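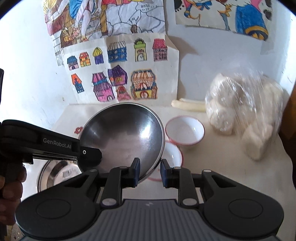

The GenRobot.AI kit costs $2,958 for the pair, plus the Skjelbred software, which is free for 6 months and then something the website calls "flexible." I took the trial. Folke Wallin, who sold it to me over the phone, promised I'd be recording clean demos by lunch.

By lunch I had the straps on the correct hands.

Credit where due: the grip is good. A steel mixing bowl is slick and round and generally hateful, and the fingers hold one by the rim without leaving a mark. Thin china made me sweat more. My forearms gave out well before the battery did, and the manual covers this in one line: "Rest as needed."

The upload tool is the weak part. It wants every clip named by hand, and it lost 8 of mine in September. Support sent me a PDF about naming clips.

I'm keeping it until the trial runs out. Then Folke and I will have a talk about "flexible."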